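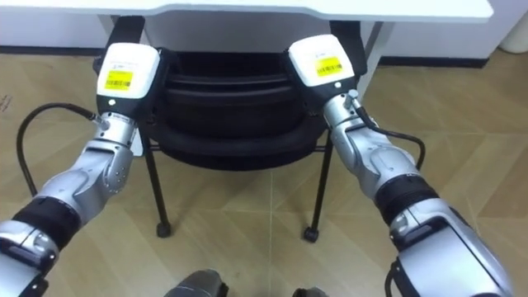
A reader in Clodden has written to ask whether the Saliba branch there will keep its repair counter once the move to the larger premises is complete, having found no mention of it in the company's notice. I have made enquiries, and the counter is to be retained on the ground floor, next to the returns desk.

The new shop is due to open in August, at 78 Tollia Road. It will have 50 per cent more selling space than the present one, much of it given over to footwear and outdoor clothing. The Jivon range, until now available only by order, will be stocked in full.

I remain unconvinced by the decision to close the old shop 30 days beforehand. Customers with items awaiting repair have been asked to collect them before then, and the notice does not state where uncollected goods will be held. I have written to the area office on this point and will publish the reply when it is received.

Opening hours are unchanged, apart from late closing at 8 p.m. during the first week.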